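Drutarell Wet Room Rules, second edition: review
Reviewed by Adwoa Wumbei

Drutarell is an 88-page rule set for teams running mobile robots in furnished homes. It comes as a spiral-bound book and a laminated card. Nalia publishes both. I read the bathroom section against the kitchen section, then used the card at a vanity with a marble counter and a wall mirror.

The book divides its rules into "shall" and "should" and holds to the distinction. Each rule has a number, a check and a space for initials. Start position is covered first: gripper open, nothing between the fingers, clear of the counter, person at the rig in a known place. 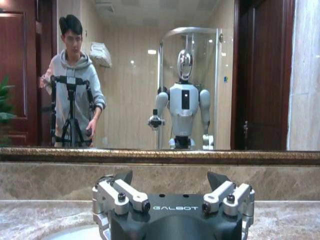 Mirrors

Rule 4.2 requires every reflective surface larger than a sheet of paper to be listed before the first run. Rule 4.3 says a reflected person shall be treated as a person in the room, both for stop distance and for consent to be recorded. The wording is short and can be applied without a meeting. The first edition covered windows only, so this is a real improvement.
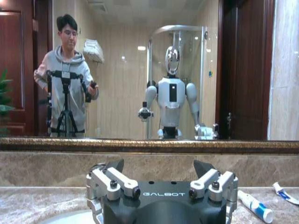 Wrist view over the counter. The mirror returns both the robot and the person at the rig.

The weak point is 4.5, which asks for a reflection map to be stored with the log but gives no format. Wyn Llewellyn at Tsikata sent me the one they use, a half-page table. It should have been an appendix.

Stop distance and line of sight

Drutarell sets a minimum of 100 mm between an open gripper and any fixed stone, glass or ceramic edge while the robot is waiting for a command.
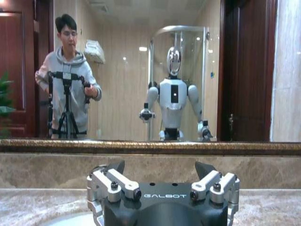
The figure is easy to hold on a flat counter and harder over a basin, where the rim curves and the near edge is often hidden from the wrist camera. The text permits the head camera as the reference in that case. It does not say which view wins if the two disagree. I would write that in by hand.

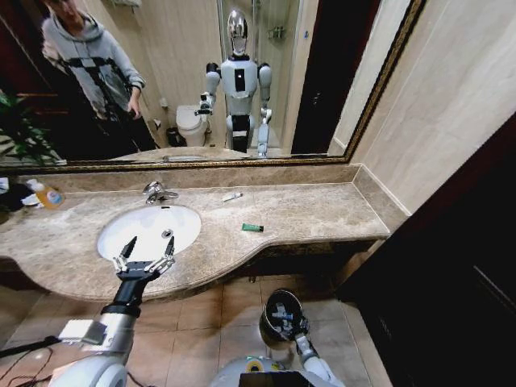
Head view. Left gripper open over the near rim of the sink, right arm pointing down.

Loose items

Small tubes and bottles may stay on the counter if they are on the item list. Likton's older guide had them all removed, which made for tidy logs and poor practice data. I prefer the Drutarell approach. The list template has 6 lines, too few for most bathrooms.

Card and binding

The card is legible at arm's length. The spiral catches on sleeves. Index entries for "mirror" and "reflection" point to different pages and should be merged.

Recommended for teams that already keep a run log. Add your own map format and a rule for conflicting views before first use.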